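Flillanby Newsletter, August

Working rules for the computer cells: what changes with revision 2

The handling rules for robot cells that take desktop computers apart and put them back together have been revised. Revision 2 replaces the first version at all Flillanby member shops. The full text is in the members' area under document 1221. The parts that affect daily work are covered in this item.

The first version was written when most cells ran one arm. Several members, Jemico and Catterall among them, now run two arms over the same table, and the old text said very little about who moves first. The new rule is simple. Only one arm may be inside the case outline at a time. The other has to be parked or working at the parts fixture, and the cell program must check this before each approach. A verbal agreement between operators does not count as a check.

Loose parts have their own section now. Every part that leaves a board goes into a named place on the fixture. Processors go in a nest that holds them by the corners, with the orientation mark facing up. Memory modules are kept in slots or cradles. Nothing gets set down on the table rails, even for a moment, and nothing is stacked.

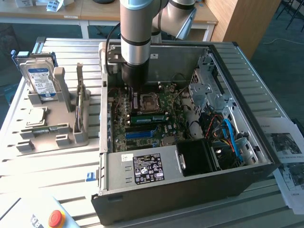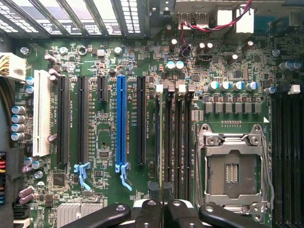
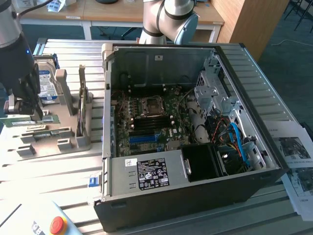
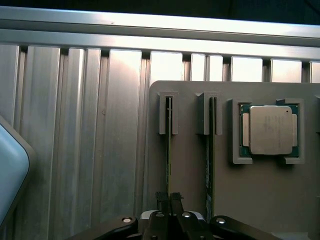

A desktop tower on the cell table, and the fixture for its parts.

The section on sockets is the one most people asked about. An open CPU socket is the easiest thing in the case to ruin, and a replacement board usually costs more than the job is worth. Revision 2 says that no tool may cross an open socket below the clearance height set for that case. If the program needs to go lower, it has to come in from the side and stop for a position check first. Memory slots are treated the same way, except that the position check may be skipped when the same slot was used in the previous step.

Grip force is to be set per part and written down. Shops have been copying the memory setting over to processors, and we would like that to stop. Jarkulov has shared its settings sheet as a blank form, and members are free to use it.

Cables must be clear of the work area before the arm enters the case. If a cable has moved since the last cycle, stop and have a person move it back. Do not let the arm push it aside.

The emergency stop has to be within reach of the operator's normal standing place, with nothing in front of it. Test it at the start of each shift and initial the log. Printed work instructions may stay on the table if they are outside the reach of both arms. If they are not, move them to a wall or a stand.

Shops have 2 months to bring their cells into line. Cells with a single arm can skip the part on shared space, but everything else applies to them too. Send questions and corrections to the newsletter desk, and please give the section number.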